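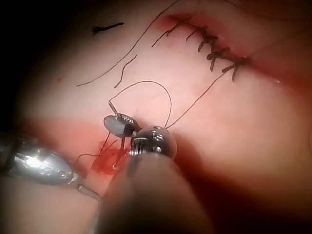

Needle driver and grasper at a wound edge, stitched section at upper right.

Clukora Suturing Module
Item 2763
Sold by Lendside, surgical equipment resale and lease

Clukora's brochure says the module "gives the team its time back." We lease it, and we'd word that more carefully. Closing is automated stitch by stitch, with the surgeon approving each needle path at the console. That means watching a screen, and several surgeons have told us watching is more tiring than sewing.

Graça Pinheiro, a scrub nurse who trains our customers, says her counts didn't get shorter. She got a second checklist and a cart to drape. Residents get fewer stitches to throw by hand, so ask your teaching staff before you ask purchasing.

In the lease: two instrument arms, console license, 16 hours of staff training, 4 service visits a year.
Not in the lease: needles, suture, drapes, night support.
Minimum term: 11 months

We don't quote labor savings. Questions go to Moataz Cherkaoui, leasing desk.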